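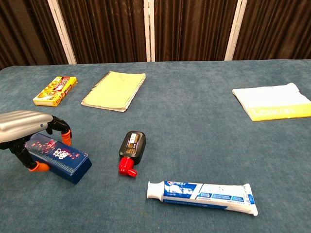

Working notes on limitation of liability clauses, part two

The first part of these notes dealt with who signs what. This part is on liability caps in vendor contracts, and mostly on one question that took up more of my April than I had planned: what does "fees paid" mean when the cap is a multiple of fees?

For anyone new to the blog, I am an in-house commercial lawyer. I work for Rustton, a mid-sized distributor, and most of my week is spent on supply and software agreements. I write these posts to keep my own thinking straight. None of it is legal advice, and the law that governs your contract may treat any of this differently.

The clause that started it was in a hosting agreement with Fusine. Their standard form said that total liability would not exceed "the fees paid by Customer in the twelve months preceding the claim." I have read that sentence, or a near copy of it, in most of the software contracts that come across my desk. It looks settled. It has at least 4 open points in it.

The first is the word "paid." If the customer is billed in arrears on 60-day terms, and something goes wrong in the second month, nothing has been paid. Read literally, the cap is zero. A court might well find a way around that result, but I would not want to be the one paying to find out. "Paid or payable" is the usual repair. It costs the vendor very little and I have had only one vendor refuse it.

The second is the period. Twelve months before the claim is a moving window, and "the claim" is a loose anchor. It could be the date of the breach, the date the loss was suffered, the date of the notice letter, or the date proceedings are filed. In a contract with rising fees the customer wants the latest date. In a contract that is winding down, the customer wants the earliest. I now ask for the date of the event giving rise to the liability, and I add that in the first year the figure is worked out as if a full year of fees had fallen due. This second part matters more than the first. Early months are when migrations fail.

The third is whether the cap is per claim or in total. Fusine's form said "total liability" in one line and "any claim" in the next. You can argue that either way. If it is a single total with a rolling window, you have a further problem: does a claim settled in year one still use up the cap in year three? The form was silent. We ended up with an annual cap that resets on each anniversary of the start date, with each event assigned to the contract year in which it first happened. It is not elegant drafting, but two people reading it will reach the same number.

The fourth is which fees. A master agreement with several order forms under it can produce very different answers depending on whether you count fees under the whole agreement or only under the order form that relates to the problem. Vendors tend to write "under the applicable Order Form" and customers tend to miss it. Ours covered a small pilot order and a large production order, and the pilot had access to the same data. A breach through the pilot would have been capped at the pilot's fees. That one I did push hard on, and the final text uses the whole agreement.

None of this touches the multiple itself, which is where the business people want to spend their time. On the call everybody had a view on one times fees against two times fees. I understand why. It is a number and numbers feel like progress. But two times an undefined base is still undefined, and I would take one times a well drafted base over it in most cases.

Some notes on carve-outs, which I had meant to cover separately.

Carve-outs are the losses that sit outside the cap. The list in our own template had grown over the years to 6 items, and when I went back through it I could not find a good reason for two of them. One was "breach of any warranty." If every warranty is uncapped, the cap does almost nothing, and any competent lawyer on the other side will strike it. We had been losing that point in every negotiation and giving up something else along the way. It is out of the template now.

Data breach is the hard one. Vendors will not accept unlimited exposure and I have mostly stopped asking. The common landing point is a second, higher cap that applies to data claims only, often called a super-cap. If you go that way, say whether it sits on top of the general cap or includes it. Say which costs count as direct loss: notices to affected people, credit monitoring, forensic work, call center costs. Otherwise you may agree a large number and then find that the exclusion of indirect loss has removed most of what you would claim under it. Our agreement with Villanueva had exactly that gap. It has since been amended, with less trouble than I expected - their counsel had spotted the same thing from the other side and wanted it certain too.

A small drafting point on order. I put the carve-outs before the cap and make the cap expressly subject to them. The exclusion of indirect loss then comes third, also subject to them. Some forms say "notwithstanding anything to the contrary" in two competing clauses, and at that point you are guessing.

On process: I keep a plain table of every cap we have agreed, with columns for base, period, multiple, total or per claim, and carve-outs. It has 85 rows so far. We have 246 live vendor contracts, so there is a way to go. I fill it in on Wednesday mornings when the phone is quiet. The contract system we use, Prikero, has a field for "liability cap," but it takes a single currency figure, and very few of our caps can be written as one. I have asked for a free text field. Until then the table stays in a spreadsheet.

Part three will be on indemnities, and in particular on whether they sit inside or outside the cap when the contract does not say. I have two forms on my desk that take opposite positions by accident, so I will probably start with those.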